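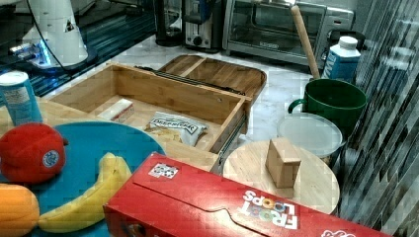

Breakfast corner, with the Froot Loops and the blue plate.

Print this page
E-mail this review to a friend

The Zwahlen Board Oil and Wax Set, after a winter and a spring of use
Reviewed by Jeanine Dekker
Tuesday, July 1, 2025

I have been meaning to write this one up since December, when my neighbor Liesl Frei handed me a bag with the Zwahlen set in it and told me she was tired of looking at my cutting boards. She was right to be tired of them! They had gone gray and fuzzy, the way boards do when you wash them every night and then forget them in the rack, and my oldest one had a rough patch in the middle that caught on the dishcloth.

The set comes with two things, a bottle of oil and a squat tin of wax, plus a little folded cloth that I used once and then lost behind the dryer. The instructions fit on one side of a card and they are good, plain instructions. Wash the board, let it dry overnight, rub on the oil, leave it alone until morning, wipe off whatever is still sitting on top, then go over it with the wax. I did three rounds of oil on the old board before I bothered with the wax, and I would tell anyone with a board in that condition to do the same and not be stingy about it.

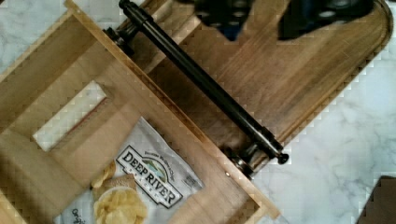 Dark wood and pale wood take this oil quite differently, and I wish the card said so. On my pale boards the first coat vanished almost while I was looking at it, and I went back with a second before supper (the card says to wait, but I am impatient). Darker wood needs far less. With a walnut-toned board that has long brown streaks in the grain, like the one with the rounded end here next to the honey-colored planks, a thin coat is plenty, and what I like to end up with is just that slight gloss and no more. Put too much on and you will be wiping it for two days, and your bread will tell you about it.

Now, the wax. It is firm, firmer than the Rullard wax I used for years, and on a cold morning I could hardly get a rag to pick any up. My brother-in-law Leopold sets the tin on the radiator for a while first, and I have taken to doing that too. Once it softens it goes on like a dream and buffs up with an old T-shirt. The smell is faint, a bit like a candle that hasn't been lit, and it was gone by the next day.

I did try the Trosetti oil alongside it on a pair of spoons, to be fair to everybody. It is thinner and it's cheaper, and for spoons I couldn't tell you which was which after a month. On the boards I could. The Zwahlen ones still shed water in the spring and the Trosetti one wanted doing again.

My complaints are small. The bottle has a wide mouth and no pour spout, so the first time I used it I oiled a good part of my counter along with the board. I now tip a little into a saucer and dip the rag in that. The label also came off in my hand the moment it got oily, and I have had to write OIL on the side with a marker so that my husband Ferdinand doesn't fry an egg in it.

I have since bought a second bottle with my own money. The tin of wax is still more than half full.

Print this page
E-mail this review to a friend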